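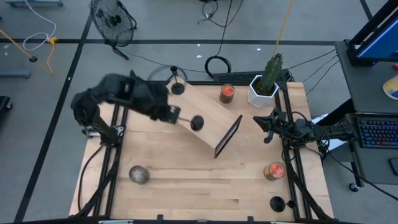 The cactus at the far corner of the table, with the little orange-red candle for company.

I have been meaning to write about the winter at our place since October, when the first cold night came down off the hill and I realized I had not sealed a single window. We have lived in Lurkberg for 2 years now and I still think of myself as new to real cold. My plants think so too, I suspect.

The house is old and the heat goes mostly to the upstairs, so every fall there is a great shuffling of pots. The ferns move to the bathroom, the jade goes up on top of the bookcase, and anything that likes sun gets fought over for the one good window. I lost a begonia last year by leaving it against the glass overnight, and I felt terrible (it came from the nursery out in Pronton, where they wrap everything in newspaper and tell you to call if it sulks). It sulked. I did not call. I should have!

This year I finally spent some money on the windows. The draft strips from Jakora came to 100 dollars with shipping, and I grumbled over it for a week, but the front room is so much nicer to sit in. I can read there in the evening with only one blanket — two if the wind is coming from the river side.

Watering is the other thing. I used to go around with the can every weekend whether anybody was thirsty or not, and in winter that is far too much. Now I stick a finger in the dirt and leave it alone if there is any damp at all. Cactuses get next to nothing until spring, and I have to be firm with myself when I walk past with the can full.

I did try candles for coziness too, the small ones in glass jars, and I like them more than I expected to. The shop on Witkowska Street keeps a shelf of them by the register, and I have stopped pretending I only go in there for stamps. I light one while supper cooks and blow it out before we eat, so the soup still smells like soup.

Next on my list is the back door, where you can see daylight under the sill if you get down on the floor. I have a rolled towel there for now.

Posted January 2022 in House and Garden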